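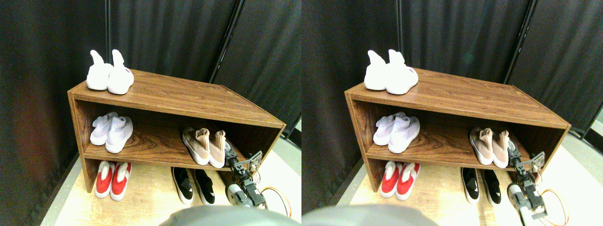 December 10, 2020

Shoe cabinet, order of the pairs. White high-tops stay on the top, left end. Middle shelf: the white pair with lavender collars on the left, the pale pink pair on the right. Red ones with fuzzy collars go in the bottom, left side.

The black and white pair is still partly in front of the cabinet. I must push it fully inside, Amrit caught her foot on it yesterday.

Inside width of the middle shelf should be over 60 cm, I will measure again. Glória asks if the high-tops can lie on the side. I prefer no, the collars take a fold.

To do: ask Yusri for felt pads under the base.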